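Notes to go with the Netham open day
Lakshmi Bangera
October 14, 2020
3 min read

For everyone on the January visit list, and for those who missed the first trip and keep asking what went on!

Netham opened its robot kitchen to 62 of us, split between the morning and the afternoon. Urs Eberhard ran the demonstrations and was wonderfully patient with questions. Almost all of it happens in simulation first, so what we watched on the big screen was a rendered kitchen with two arms and two hands working over a worktop. Bring a notebook. Things move quickly and you will want to go back over them.

What to watch for

Reach. Before a hand gets anywhere near the food, the arm has to find a way in that does not knock the pan. Urs ran the same reach twice with the wrist turned differently, and the second path was so much shorter that people laughed out loud.

Sharing the space. Two arms over one pan is a lovely problem. Each has to know where the other one's elbow is as well as its fingers – go back to your week 2 sketches of joint limits, they will suddenly make sense.

Contact. Rounded things are hard. A tilted fruit has one side that invites a grip and another that sends it rolling, and the simulator has to get the friction right or the practice is worth nothing. Awuor Odera asked how many attempts they had logged on the pan task and the answer was 2837, of which the last 49 used the new grip. I would happily have stayed for all of them. 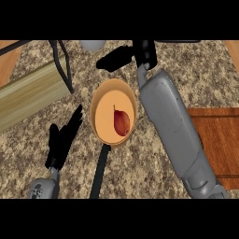 Fig. 1. Pan task in simulation: one red fruit in the pan, a black hand on either side of it.

Look at the fingers in Fig. 1. Both hands have theirs held close together, and neither is touching the fruit. Sketch where you would place the first fingertip and which way you think the fruit would turn – then swap with a neighbour and argue about it.

Reading before the visit: the Galindo handout on grasping, sections on friction and soft contact. Cempaka Santoso has spare copies.

Questions for Urs go to me by email, please, one or two each.

14 shares | 2 comments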